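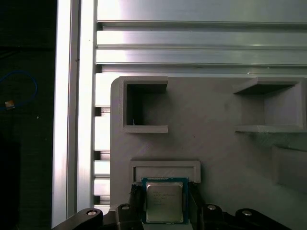
According to Pelent, the question that comes up first at the bench is whether the processor can go in either way around. It cannot. The chip has a marked corner and the socket has a matching one.

How should the processor be held?
By two opposite edges of the substrate. Do not touch the contacts on the underside. Fingerprints on the metal lid can be wiped off before thermal paste is applied.
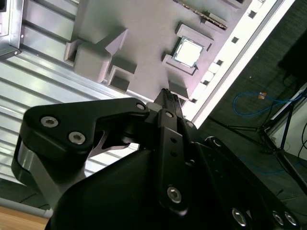 How much force is needed to seat it?
None. Lower the chip straight down until it rests flat. If one side sits high, lift it out and start again. Sliding the chip sideways in the socket can bend pins.

What position should the lever be in?
Fully up, with the load plate raised, before the processor goes in or comes out. Close the plate first, then the lever. Some resistance from the lever is normal.
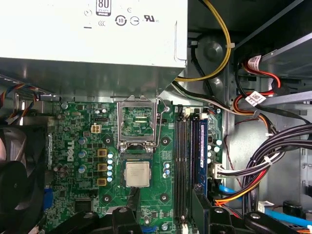 Does the memory have to come out first?
No. Modules can stay in their slots as long as they do not block the lever. Unplug the power cord in all cases.

Can I practice without a working board?
Yes. The Rodwood practice plate has a raised square socket frame and is suitable for learning placement. It has no contacts to damage. Allow 8 practice placements before moving to a real board.
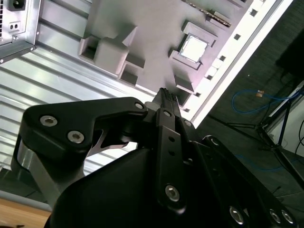
Written by: Ông, Technical Editor
Last updated: March 12, 2019

Can a bent pin be repaired?
Sometimes. Use magnification and a fine tool, and move the pin once only. Repeated bending breaks it.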